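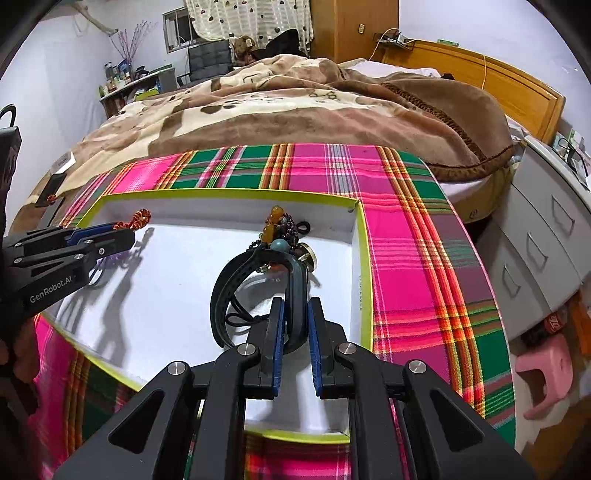
Varko 利用者フォーラム > 運営・提案 > ステーキング
件名:出金待機期間の変更案に関する意見募集

投稿者:Adhiambo Owino(運営事務局)
投稿日:2021/06/06
平素よりVarkoをご利用いただき、誠にありがとうございます。
現在、ステーキングを解除した資産の出金には、申請から29時間の待機期間を設けております。このたび、これを61時間に延長する案を取りまとめましたので、利用者の皆様のご意見を伺いたく存じます。
対象はVarko上でステーキングされているBetovトークンに限ります。通常の売買口座からの出金、ならびにOravecウォレットへの内部振替には変更がございません。
なお、2月の障害の際には、109件を超える解除申請が同時に滞留いたしました。本案は、この経緯を踏まえたものでございます。

投稿者:kitahama_node
ご提案を拝読いたしました。趣旨は理解いたしますが、反対の立場を表明いたします。
2月の滞留は署名サーバーの処理能力に起因するものと、当時の報告書に記載されております。待機期間を延ばしても処理能力は変わりません。価格変動の大きい時期に資産を動かせない時間が倍以上となる点について、利用者側の損失をどのように見積もられたのか、ご説明をお願いいたします。

投稿者:sumire_validator
当方は本案に賛成いたします。
バリデーターを運用する立場から申し上げますと、解除が短時間に集中した場合、委任先の再配分が追いつかず、残った委任者の報酬にも影響が生じます。Bestholmでは以前から同程度の待機期間が採用されており、当方が運用する範囲で特段の不都合は生じておりません。

投稿者:kitahama_node
>sumire_validator様
Bestholmとの比較は適切でないと考えます。同社では待機期間中も報酬が付与されますが、Varkoでは解除申請の時点で付与が停止いたします。期間のみを揃え、報酬の条件を揃えないのであれば、利用者にとっては単なる条件の引き下げでございます。

投稿者:sumire_validator
>kitahama_node様
報酬の扱いについては、ご指摘のとおりです。確認が不足しておりました。ただし、期間延長そのものに賛成する考えは変わりません。待機期間中の報酬付与は、別の提案として起案されるべきものと存じます。

投稿者:maruta554
少額の利用者です。基本的な事項で恐縮ですが、二点お尋ねいたします。
一、既に解除を申請している分にも新しい期間が適用されるのでしょうか。
二、申請の取消しは可能でしょうか。現在の画面では取消しの操作が見当たりません。

投稿者:Tatiana Šimek(技術担当)
maruta554様のご質問に回答いたします。
一につきまして、変更の適用日より前に受け付けた申請には、従前の期間を適用いたします。
二につきまして、現行の仕様では取消しができません。取消し機能は開発中ですが、本案と同時の提供はお約束いたしかねます。
また、kitahama_node様のご指摘のとおり、2月の滞留の直接の原因は署名処理の遅延でした。当該サーバーは既に増強しております。待機期間の延長は、不正な解除申請を検知し、手動で確認する時間を確保することを主な目的としております。

投稿者:kitahama_node
ご回答ありがとうございます。そうであれば、冒頭の提案文は目的の記載が異なっているように読めます。訂正のうえで、改めて意見を募っていただくのが筋ではないでしょうか。
併せて、一定額以下の申請を延長の対象から除外する案もご検討ください。不正検知が目的であれば、少額の申請まで一律に待たせる必要性は低いと考えます。

投稿者:sumire_validator
少額の除外には慎重であるべきです。申請を分割すれば容易に回避できますので、口座単位の累計額で判定する必要がございます。

投稿者:Adhiambo Owino(運営事務局)
ご意見をお寄せいただいた皆様に御礼申し上げます。
提案文の目的に関する記載につきましては、事務局の説明が不十分でした。お詫び申し上げます。現在の案による採決は見送り、次の事項を反映した改訂案を本欄に掲載いたします。
・延長の目的の明記
・口座単位の累計額に基づく除外基準の検討結果
・待機期間中の報酬の扱いに関する試算
改訂案の掲載までの間、待機期間は現行のままといたします。本スレッドへの投稿は引き続き受け付けております。

投稿者:maruta554
承知いたしました。試算には、手数料を差し引いた後の金額も併記していただけますと幸いです。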